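Help > Robots > Teaching by hand
Print this page | E-mail this page

Scooping grains onto a scale by remote – keep overshooting

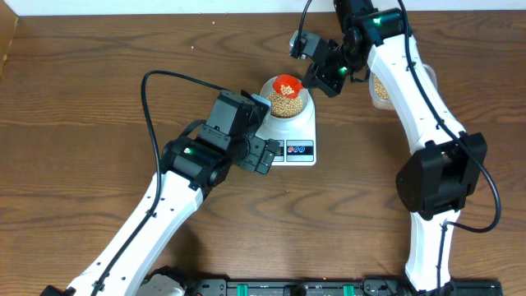 Overshooting the weight

Two arms, red spoon, bowl on a kitchen scale. Target is 300 g. I get close then dump way too much. Do I keep teh bad runs?

Ravinder Wong
Toss them. Smaller scoops near the end – tilt slow, wait for the readout. I did 174 runs that way, fine.

Clifford Lévesque
depends on your setup. try rice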